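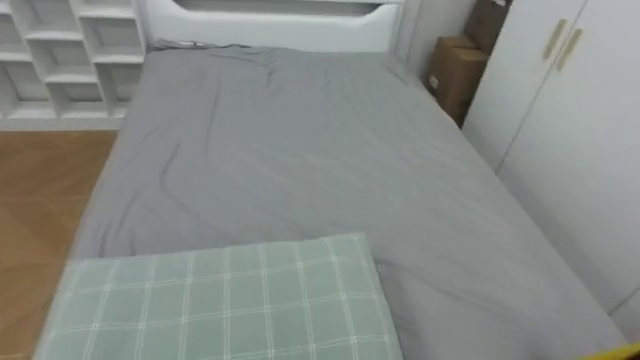
Grakley holds its open house in November, when the fall line is already in the stores and the buyers have gone home. I went for the bedroom floor. Barix, the bedding mill two streets over, shares the event, so one badge gets you into both buildings.

The doors opened at 10 a.m. Tamara Harasym met our group at the front desk and took us up by the freight elevator. She has run the display rooms for nine years and dresses most of the beds herself. The rooms are built like small apartments, with real doors and ordinary ceiling height, and you are allowed to sit on things. I had expected ropes.

The room I spent longest in was the one they call Miranda. It has a white headboard with rounded corners and a long opening near the top, a gray sheet, and a green plaid blanket folded across the foot of the bed. A white cubby unit stands in the corner on the headboard side. There is no pattern anywhere on the sheet, so the blanket gets all the attention. The plaid is a pale sage with thin white lines, and it looks better in the room than it did in the catalog, where it printed closer to mint.

I asked Tamara about the creases in the sheet. Other stores I have visited steam everything flat and pin it underneath. Grakley stopped doing that two years ago. Customers were taking sheets home, finding that they wrinkled, and bringing them back. Now the beds are made by hand and left as they come out. You could see soft folds toward the head of the bed and a bunched bit by the headboard. Down the right side the sheet hung over the edge of the mattress.

Questions from the group were mostly about the blanket. It is sold folded, in a paper band, at $48. A woman from a guest house wanted to know if it came in a wider size for two sleepers. It doesn't yet. She also asked about pilling, and Tamara told her to wash it cold and keep it away from towels.

We crossed to Barix after lunch. Lunch was soup and rolls in the staff canteen, four dollars, cash only, and they ran out of the lentil early.

The mill is older and much louder. Ear plugs are in a bin by the door and you need them. Rosimeire Seixas led this half. She started on the cutting tables and now plans the finishing work, and she talked mainly about hems. A flat sheet gets a deep hem at the top and a narrow one at the bottom, and she passed around two samples so we could feel the difference. The finishing hall covers 3720 square feet, smaller than I had pictured for a place that supplies this many stores. Plain colors are cut in batches of 1000. Plaids go in shorter runs because the lines have to be matched before cutting, and that part is still checked by eye.

There was a folding demonstration at the end. Lengthwise twice, then in thirds, with the raw fold turned to the inside. I tried it and mine came out crooked. Rosimeire fixed it without comment.

Practical notes for next year. Parking at the Grakley side is full by 10:30, but the 517 bus from Mokden stops at the mill gate. The Barix stairs are steep and there is no public elevator in that building. Bags have to go in a locker, and the lockers take quarters. The seconds shop by the exit closes at 4 p.m. sharp. I got there at ten to and bought two gray pillowcases and a fitted sheet with a crooked label. They had no plaid left.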